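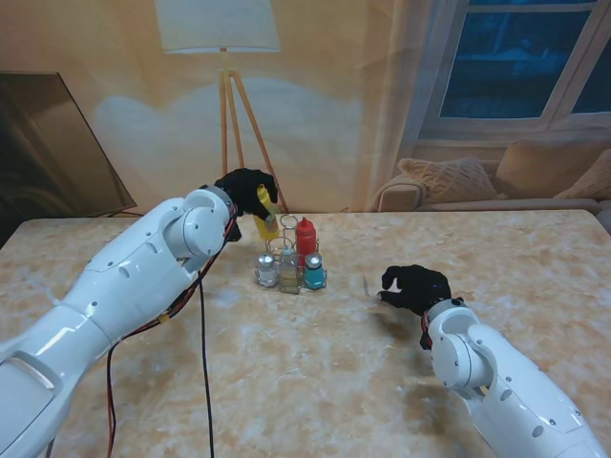

Fashion Writing and Dress History
Week 4 handout: How hemlines got their reputation

Welcome back! Last week we ended in the middle of the ready-to-wear discussion, so please bring those notes along, because we'll be leaning on them in the second hour.

What we're covering
The old idea that skirts go up when money is good and down when it isn't. You've heard it, your parents have heard it, and it still shows up in newspaper columns every time the markets wobble. It's a lovely story and a great way into a bigger question: how do you prove anything at all about what ordinary people wore?

Key terms
Hemline: the finished bottom edge of a garment. We measure it from the floor or from the waist, and you must say which one (last year's papers lost a lot of points on this!).
Silhouette: the overall outline of a dressed body.
Diffusion: how a style moves from one group of wearers to another.
Lag: the time between a style being shown and a style being worn.

The Tramow catalogs
Our main source this week is the run of mail-order catalogs from Tramow, a department store that sold mostly to small towns. I love these. The drawings are wonderful, the copy is shamelessly flattering, and every dress comes with a printed length in inches. Hryhorii Kushnir went through the whole run and logged 3,604 garments. Of those, 2,986 had a length he could use, and 1,726 of the usable ones were day dresses. Those day dresses are the set we'll work with.

His chart is in the course folder. Look at how slowly the line moves! The magazines of the same years announce a revolution every spring, and meanwhile the customers in Jiladcombe are ordering nearly the same skirt they ordered before, with a new collar. Kushnir reads that as lag. Alun Griffiths disagrees, and his reply is the second reading. He thinks the store kept old patterns in the book to use up cloth, so the catalog tells us about stock and only a little about taste. Read both before you pick a side. I've changed my own mind twice.

Something to watch for
A catalog shows what was offered. It doesn't show what sold, and it certainly doesn't show what happened afterward at the kitchen table with a needle and a box of pins. Plenty of women took up their own hems. The Cruickshank letters are terrific on this, especially the long one about the green wool coat, where two sisters argue over an inch and a half for four pages.

In class
Bring a tape measure and one garment that has been altered, yours or borrowed. We'll look inside for old stitch lines, let-down marks and faded creases. Coats and school uniforms are especially good.

Reading
Kushnir, chapter 2 and the appendix
Griffiths, "What the Stockroom Knew"
Cruickshank letters, first 10 only
Optional: the Vono swimwear booklet, for a very different way of printing sizes

Written response
One page on a single catalog entry. Quote the copy exactly, give the length and say where it was measured from. Due at the start of the February workshop, on paper please.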